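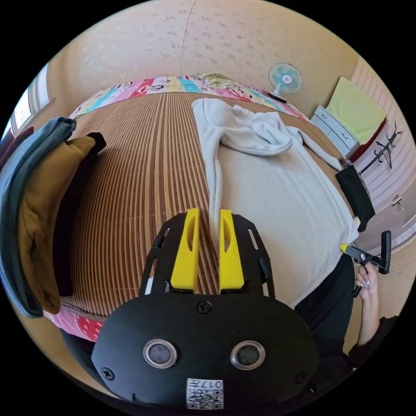 Drornura abre al público su programa de doblado de ropa con pinzas manuales

15 de marzo de 2023

Drornura, empresa dedicada a la recogida de datos para la robótica doméstica, celebra esta semana una jornada de puertas abiertas en la que vecinos, estudiantes y prensa podrán seguir el trabajo con el que se prepara a los robots para ordenar ropa. La visita incluye una demostración de doblado, una charla técnica y un turno de prácticas con el equipo.

El programa lleva el nombre de Mandero y se puso en marcha en diciembre. Su objetivo es reunir grabaciones de tareas del hogar hechas por personas, en viviendas habitadas, con pinzas que se sujetan con la mano. Los operadores trabajan sobre camas y mesas corrientes, con las prendas que hay en cada casa y con la luz que entra por la ventana.

"Una sudadera se dobla de muchas maneras y todas nos sirven", explica Wumpini Kpodo, responsable del programa. "Pedimos a los operadores que no corran y que suelten la prenda solo cuando la dan por colocada. Si una manga queda torcida, la corrigen y seguimos grabando."

Hasta la fecha, Mandero ha reunido alrededor de 500 sesiones de doblado. La empresa prevé ampliar el trabajo a toallas, ropa de cama y prendas infantiles a lo largo del año.
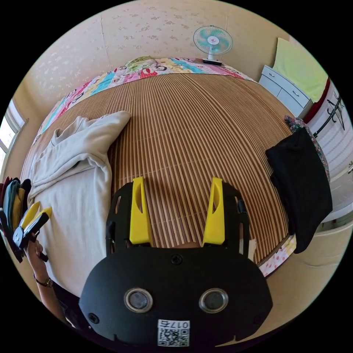
Programa de la jornada

La recepción de visitantes se hará en la sede de Drornura, en el edificio Skondale. Los grupos pasarán primero por la sala de revisión, donde se comprueban las grabaciones, y después asistirán a la demostración. El recorrido completo dura 50 minutos.

La charla técnica correrá a cargo de Kpodo y tratará tres asuntos: la elección de las prendas, la coordinación de las dos manos y los criterios para descartar una sesión. Al terminar habrá un turno de preguntas. No se requieren conocimientos previos.

En el turno de prácticas, los asistentes podrán doblar una camiseta y una sudadera con las pinzas. Los menores deberán ir acompañados de un adulto.

El doblado, paso a paso

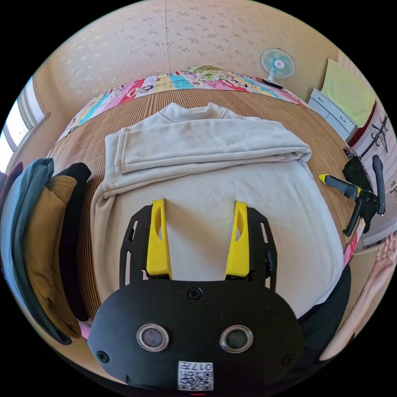 Las prendas gruesas son las que más tiempo ocupan en la formación de los operadores. El forro polar tiene cuerpo y se abomba al plegarlo, y el cuello obliga a decidir desde el principio hacia qué lado se trabaja. En la sudadera de color crema, extendida sobre la estera, la parte superior y una manga están plegadas sobre el pecho en una banda ancha, mientras que el bajo sigue abierto. En ese punto los operadores suelen tener que elegir entre alisar el tejido o continuar con el siguiente pliegue, y el protocolo de Mandero admite las dos opciones.

Las sesiones se hacen con dos pinzas, una en cada mano. El operador novel tiende a cargar todo el trabajo en la mano dominante, por lo que las primeras horas de formación se dedican a sujetar con una y desplazar con la otra. La empresa calcula que hacen falta 50 repeticiones antes de que una persona pase a grabar sin supervisión.

Tampoco se prepara la habitación de forma especial. Drornura solo pide que la superficie de trabajo quede libre en el centro y que la ropa pendiente esté al alcance del operador.

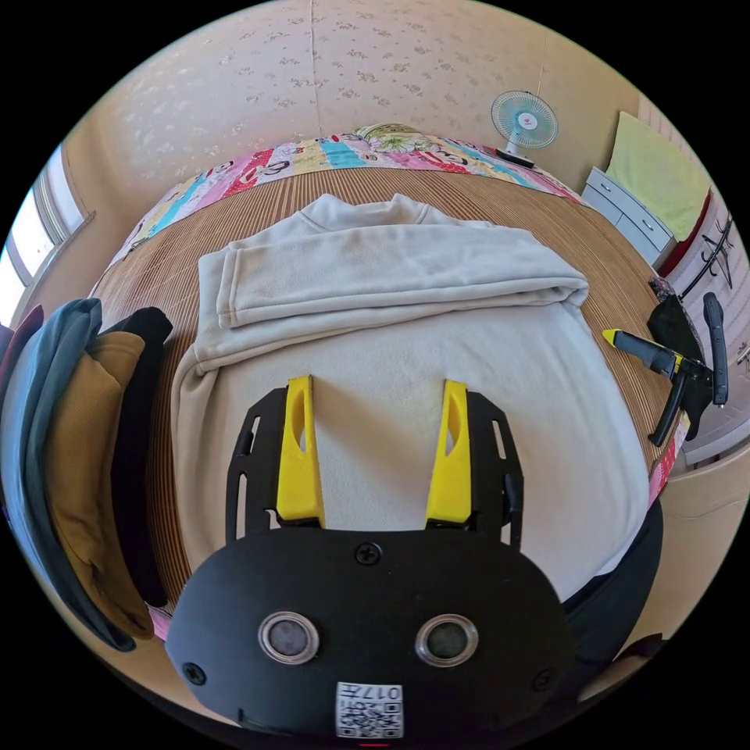

La revisión posterior corresponde a un equipo distinto del que graba. Cada sesión se ve entera y se rechaza si la prenda sale del campo de visión durante demasiado tiempo o si el operador termina el doblado con los dedos. Las sesiones rechazadas se repiten con la misma prenda cuando la familia que cede la vivienda da su permiso.

El taller Hrnčiar, colaborador de Drornura en la formación de operadores, participará en la jornada con un puesto propio. Allí se atenderá a las personas interesadas en incorporarse al programa y a los hogares que quieran ofrecer su vivienda para futuras sesiones.

Inscripción

La entrada es gratuita, con un aforo de 200 personas repartidas en grupos. La inscripción puede hacerse en la recepción de Skondale o a través de la página web de Drornura hasta completar las plazas. Los medios que deseen grabar la demostración o entrevistar a Wumpini Kpodo deben indicarlo en el formulario de acreditación.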